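Home Projects Wood Printing Paint & Finish Search

How to Make a Set of Printed Shape Blocks and a Maple Board

Posted in May by Nitska

This set is a handful of solid shapes in two or more colors, and a flat board big enough to spread them out on. The blocks come off a 3D printer and the board is glued up from planks. Neither part is hard, but the board takes a weekend with all the clamping time, so start there and print while the glue dries.
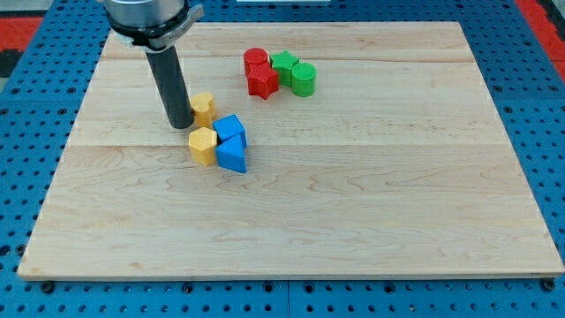

What you need

For the blocks:
A 3D printer and a slicer you already know how to use
PLA filament in at least two colors, yellow and blue for the basic set
Calipers or a good ruler
Fine sandpaper and a small flat file

For the board:
Light maple planks, planed to the same thickness
Wood glue
Bar clamps, four if you have them
Sandpaper in coarse, medium and fine
Food-safe mineral oil or a hard wax oil
Clean rags

I bought my maple as offcuts from Salameh, the lumber yard on the Stundham road. They sell short lengths out of a bin by the door, and for a board like this short lengths are fine. Look for pieces with straight edges and no twist. Lay each one on a flat surface and press on the corners. If it rocks, put it back.

Gluing up the board

My finished board is 31 inches long. You can go smaller, but leave enough room to keep two groups of blocks apart with a gap between them. A board that is too small gets crowded as soon as you add a second color.

Cut the planks a little longer than the finished length. Set them side by side and move them around until you like how the grain runs. Maple often has a wavy figure, and it looks best when the waves run the long way on every plank. When you have an order you like, draw a big V across all the planks in pencil. If the V lines up later, the planks are in the right order and the right way up.

Check the edges before you get the glue out. Stand one plank on top of the next, edge to edge, and hold them up to a window. Any light coming through is a gap, and clamps will not close a real gap for long. Plane or sand that edge until the light is gone.

Run a thin line of glue along one edge of each joint and spread it with a finger or a scrap of card. Push the planks together and slide them back and forth a little until they start to grab. Put clamps across the underside and across the top, taking turns, so the board does not bow. Tighten them until you see small beads of glue all along the seam, then stop. More pressure than that squeezes out the glue you need.

Leave the beads alone until they turn rubbery and then take them off with a scraper. If you wipe wet glue with a rag you push it into the grain, and it shows up as a pale smear when you oil the wood. I did this on my first board and had to sand most of the top again.

Leave it in the clamps overnight.

Flattening and sanding

Trim the two ends square. Start with the coarse paper wrapped around a flat block of wood and work across the seams until you can't feel a step between planks. Change to medium and go with the grain. Finish with fine. You will still see the seams as thin lines when you are done, and that is fine. They should be visible but not something you can catch with a fingernail.

Take a little off the top edges and corners, just enough that they don't feel sharp. The end grain drinks more oil than the top and goes slightly darker. If you don't want that, sand the ends one step finer than the rest.

Oil the board on both sides. If you only do the top, one face takes on moisture faster than the other and the board can cup. Wipe it on, wait until the surface looks dull, wipe off what is left and let it stand on edge. Do this again the next day. Spread the used rags out flat outdoors to dry before you throw them away, as oily rags in a pile can heat up on their own.

Drawing the shapes

A basic set has these four:

Triangle – a prism with three flat sides
Pentagon – a prism with five
Hexagon – a prism with six
Heart – two rounded lobes and a point

The first three take a minute each in any drawing program. Use the polygon tool, pick the number of sides, and pull the shape up into a solid. Make them all the same height. I size them so that the widest part of each shape is the same too, which makes the triangle look a bit small next to the hexagon, but they sit well together.

The heart takes more care. Draw one half, mirror it, and join the two. The easiest half is a circle with two straight lines running from it down to the point. If you want the heart to stand upright, the point has to be cut off into a small flat. Start with a narrow flat, print one, and see if it stands. Mine fell over on the first try and I widened the flat until it stayed up when I bumped the table. Making the heart thicker from front to back helps as well.

Put a very small chamfer on every edge. Printed corners can be sharp, the triangle worst of all. Keep the chamfer small enough that the shape still reads as having hard edges.

Printing

Print the prisms standing on their flat ends. That way the sides come out clean and you don't need supports. Print the heart on its back for the same reason.

Use three or four walls and a light infill. If you want the blocks to feel heavier, raise the infill and leave the walls alone. My full set took 126 minutes per color on a middling printer at normal speed, with all the blocks of one color on the bed together.

Print all of one color before you change the spool. I used Prorkudance filament for both colors because the two shades come with the same slightly dull finish. Mixing brands often gives you one shiny color and one flat one. If you are using up old spools, weigh them first. A spool that read 948 grams on my kitchen scale, reel included, had plenty left for several sets.

Let the bed cool before you pull the blocks off. If the bottom edge has flared out from the first layer, run the flat file around it at an angle. A few strokes on each side is enough.

You will see and feel fine layer lines on the sides. I leave them. They give a bit of grip, and sanding colored PLA tends to leave whitish scratches that look worse than the lines did. Only sand the face the block stands on. Lay a sheet of fine paper on something flat and move the block in a figure eight until it stops rocking.

Checking the set

Put all the blocks on the board and look for these:

A block that rocks. Sand the base again.
Two flat sides that won't sit flush against each other. One of them has a bulge at the seam where each layer starts. Shave it with the file.
A heart that leans. The flat at the point isn't square to the sides.
Blocks that slide too easily. The board has too much oil on it. Buff it with a dry rag and give it another day.

Using it

For sorting, split the blocks by color first and then mix them and split by number of sides. The heart doesn't fit the second rule, so decide where it goes before you start, or let it be its own group. For copying games you need 2 identical sets, one to build with and one to match. Small children do better when the blocks in a group are touching – a loose spread is harder to copy.

Check the size before you hand a set to a child under three. Anything small enough to fit in the mouth should be scaled up and printed again.

Looking after it

Wipe the board with a damp cloth and dry it right away. Don't soak it. Oil it again when the wood starts to look chalky. Wash the blocks in lukewarm water with dish soap and an old toothbrush. Keep them out of the dishwasher and off a car dashboard in summer, where PLA will go soft and lose its shape.

Contact | Text and plans © Nitska | Back to top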